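Cutting boards, again

Quick one tonight, bread is in the oven and I have 25 minutes.

Leilani asked what I do about boards getting that onion smell. Short answer - wash them right away. Long answer, I used to leave mine leaning by the sink until after dinner, sometimes till morning, and then wonder why my sliced peaches tasted like Friday's salsa. Gross.

So now it's straight to the faucet. Knife down, board under the water, both sides. I like the thin ones with a slot for a handle, easy to hang on to while you tip it and let the water run down. Get into the slot too! Stuff hides in there. Garlic mostly.

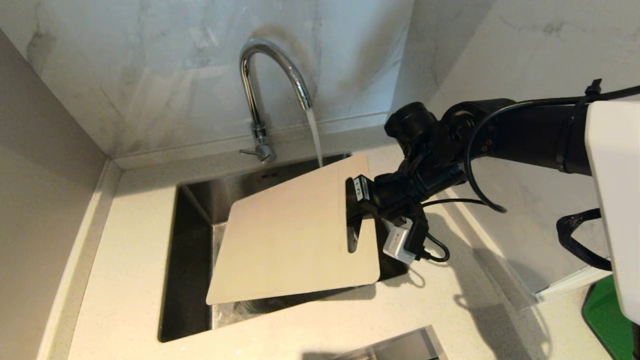 Then soap, the soft side of the sponge, rinse again. For onion I rub half a lemon over it with some salt and leave it a few minutes while I do the pans. Works maybe 80% of the way. Beets, forget it, my old Rastbridge board was pink for teh whole of December.

Drying is the part I was getting wrong. Flat on the counter = musty underneath. Stand it up. I had mine in the Brirura rack but the slots are too fat and it flops over, so it leans on the toaster now. Not pretty.

Oh and don't put the thin kind in the dishwasher on the bottom rack. Mine came out shaped like a chip.

Ok timer. Bread post tommorow if it isn't a brick.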